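Arm drops a few degrees after power-down, table-clearing cell
Skaltia Community Help > Cells and fixtures > Maintenance

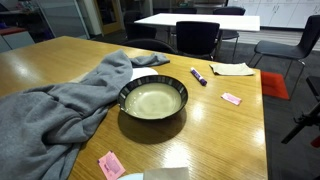 Posted by dkr_bench, 5/31/20

We run a single arm next to a wooden table in a break area. The task is clearing tableware: bowls, paper plates, napkins. Since the last controller update the shoulder joint sags when the brakes engage at shutdown, and the first grasp after startup lands low. Offset at the tool is some 5 mm. The mount bolts are tight. Homing again fixes it until the next shutdown. Is this brake wear or a setting?

Escobar

Check the brake delay before you order parts. If the servo releases before the brake has closed, the joint falls through the gap and stops wherever the brake catches it. The update may have reset the value to its default. Look under joint settings, write down the present number, raise it in small steps and repeat the shutdown with the tool fitted. Keep clear of the arm while you do this.

If the sag stays the same at every delay, the brake is slipping. Mark the joint housing with a paint pen across the seam, leave the power off for 2 hours and compare. A mark that keeps moving means a new brake, and the cell should stay off until it is fitted.

The low grasp is a separate fault. The encoder should report the true position after a sag. If homing clears the offset, the stored zero is stale - reload it from your backup.

tablecell7

Had this on a Kivano mount. Ours was the bolts even though they felt tight. Use a torque wrench.

skarholm_tech

Agree with Escobar on the delay. Also confirm the payload entry. Ours still had the old gripper weight from September, and the joint dipped at every stop until we corrected it. Glossy tabletops can throw off depth readings too, so test the grasp height on a matte sheet before you touch the zero.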